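We use cookies to measure traffic to this newsroom. By continuing to browse you accept their use. Manage preferences

Last updated: January

Kjærgaard Moves Returns Sorting at Trimelcombe to Two-Arm Cells

New work plan keeps all sorting staff on site and shifts most of their hours to inspection, cell supervision and exception handling

TRIMELCOMBE — Kjærgaard, which refurbishes and repacks educational and hobby products for retailers, has begun moving the sorting of returned construction sets at its Trimelcombe facility to two-arm robotic cells. The cells were integrated by Clusano and run on Nostia, Clusano's task control software. The first 3 cells are in daily operation on the returns floor. The remaining manual stations will stay open through the changeover period.

Returned sets arrive at Trimelcombe opened, partly built or mixed with parts from other products. Until now, each set was emptied onto a bench, separated by hand into trays by color and part family, checked against a parts list, and either completed from stock or broken down for spares. The active catalog at the site covers 2573 part numbers. Sorting has been the slowest step in the process and the one with the highest rate of reported hand and wrist strain.

Under the new arrangement, the arms take over the repeated pick-and-place portion of the job. An operator empties a set, removes anything that does not belong in it, and loads the parts for the cell. The arms separate them into trays. The operator then inspects the trays, corrects errors, and releases the set to the packing line. Final acceptance of every set remains a manual decision, recorded under the operator's own login.

"The arms do the reaching and the placing," said Irfan Rana, operations manager at the Trimelcombe facility. "A person still decides whether a set is fit to be sold. We wrote that into the work instructions before the first cell was bolted down, and it applies on every shift."

Each cell has two arms fixed to a common rail at the front edge of the work surface, with a parallel gripper and a camera on each wrist. The arms can work on separate trays or on the same one. Nostia assigns picks between them and holds one arm back when the planned paths come too close together. Grip force is limited in software, with lower limits for thin and transparent parts, which mark easily.

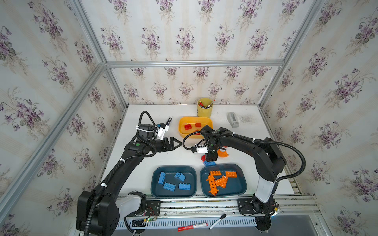
New part families are added by demonstration. A trained operator guides the arms through the pick and the placement, repeats the motion from several starting positions, and flags any attempt that should be discarded. Clusano uses the accepted recordings to update the cell's picking model. The update is tested in one cell before release to the others. Parts which cannot be picked reliably are kept on a manual list, and the software directs the operator to sort them by hand.

The largest change for employees is in how the shift is divided. On the manual line, a sorter spent nearly the whole shift separating parts. In the cell area, operators rotate every 90 minutes between loading, tray inspection and the exception bench, where incomplete or misidentified sets are worked through. The rotation schedule was drawn up with the people who do the job and was revised twice during commissioning. The second revision lengthened the handover between positions, which operators had reported as too short to pass on open faults.

All 33 sorting employees at Trimelcombe keep their positions and base pay. Those who complete cell training move to a new job grade, cell operator, which carries a higher hourly rate. Training covers safe entry and restart, gripper changes, basic fault diagnosis and the recording of demonstrations. It is given during paid hours. Employees who prefer to stay at a manual station may do so for as long as manual stations are in use, and any later change will go through the site's normal consultation process.

Not every part of the introduction has gone to plan. Early in commissioning, the cells stopped often on parts that were still pressed together, which the software had treated as single pieces. Operators now separate joined parts at the loading step. This adds time to loading, and Kjærgaard has adjusted the shift targets to reflect it. Glare on translucent parts also caused missed picks at some positions, and those parts are currently checked by hand after sorting.

"We had people standing at a stopped cell waiting for somebody from engineering to clear it," said Rana. "That was poor use of their time and they said so. Operators can now clear the common faults themselves. Engineering gets called for the rest."

Performance data from the cells is stored by cell and by part family. Kjærgaard has agreed with employee representatives that pick rates and stop counts will not be used to assess individual operators. Wrist camera recordings are limited to the work surface and are kept only for fault analysis and model updates. Access to them is restricted to site engineering and Clusano's support staff, and each access is logged.

The cells do not run unattended. Production stops at the end of the last staffed shift, and Sunday is reserved for cleaning, gripper inspection and software updates. Gripper fingers are treated as wear parts and are replaced by the operators on a fixed schedule. Clusano provides remote support during operating hours and keeps a set of spare joints and cable assemblies on site.

Kjærgaard will review the installation with employees and Clusano once the current training group has finished. The review will cover strain reports, sorting errors found at final inspection, time lost to stops, and the number of part families still on the manual list. A decision on further cells will follow the review. No cells are planned for the packing line, where box sizes change too often for the present gripper design.

About Kjærgaard

Kjærgaard inspects, completes and repacks returned educational and hobby products on behalf of retailers. The Trimelcombe facility handles returns intake, sorting, spare parts and packing.

About Clusano

Clusano designs and integrates small robotic workcells for sorting, kitting and light assembly. Its Nostia software provides task assignment, motion coordination and demonstration recording for one-arm and two-arm cells.

Media contact

Press office, Kjærgaard, Trimelcombe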